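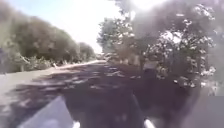 Forward camera, shaded part of the Verndale path.

Taking over a route shift

Former walking inspectors now supervise from the desk. At handover:

1. Open route 8 and read the previous supervisor's notes.
2. Set the stop-request timeout to 30 seconds.
3. In tree shade, drop to low speed before the light changes.
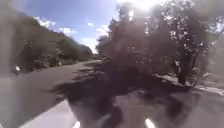
Carys Ifans asked whether desk hours still count toward the outdoor allowance. They do until May; log them under code 1548.

4. If a person is near the road edge, hold and wait for the desk to confirm.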